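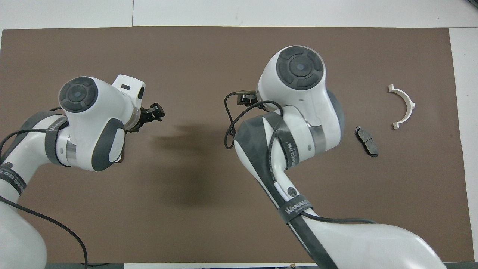

Chapter 7
Planning for Two Arms

A planner for one arm has a single enemy, the world. Give it a second arm and the world grows elbows. Each arm is now an obstacle to the other, and an obstacle that moves, carries its own cable, and runs on a schedule you wrote yourself.

The opening photograph shows the sort of table we will use throughout: two arms, one mat, a brake pad and a half-ring bracket. The grippers face each other across the mat with their cables looped along the links. Most collision models leave the cables out. Cables do not return the favor.

In Chapter 6 we built Zumon, a sampling planner that needed 200 samples to find a path for one arm. Run unchanged on the joint space of both, it needed 907, and the path it found was legal and ugly. Section 7.1 explains the number. Section 7.2 plans the arms in turn, which is fast and sometimes fails on problems that have perfectly good answers. Section 7.3 covers the Nartey schedule, which slows one arm down until the other has gone by.

Before reading on, finish Exercise 6.4. You will need its distance function, bugs removed.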